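Weighing flour instead of scooping it

21 Apr 2022

I switched from cups to grams in September and kept a log. The scale is an Elura, battery powered, with a resolution of 2 grams. The flour was the same Findach all-purpose for the whole test, stored in a sealed bin.

Method: fill the cup, level it with a knife, empty it onto the scale, write down the number, repeat. I did 14 scoops straight from the bin, then 14 more with the flour spooned into the cup. The scooped cups were heavier and the numbers wandered. The widest gap between two scooped cups was 19 grams, enough to change how a dough handles. Spooning narrowed the spread but took longer than weighing.

Tare drift was the other thing I checked. The scale needs a hard, level surface, and it reads wrong if one foot sits on a towel. Plastic bowls are easier on it than my stoneware one, which uses up a good part of the capacity before any flour goes in.

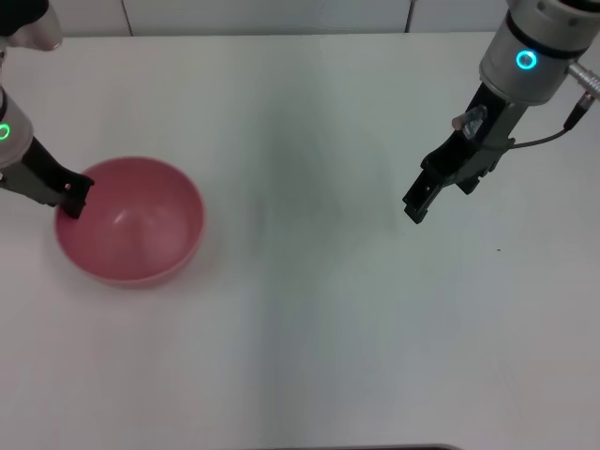
A reader signing as Edia wrote that none of this matters if the flour has taken on moisture, and that she adjusts the water by feel whatever the scale says. Fair point – I didn't measure humidity. A dry week and a damp week could easily hide a few grams of water in the same bag.

My standard batch now comes to 1058 grams of dough, split into two loaves. I write the water weight on the bag in pencil and correct it when I open a new one. Next I want to run the same log with whole wheat, which packs differently – the first few scoops are already all over the place.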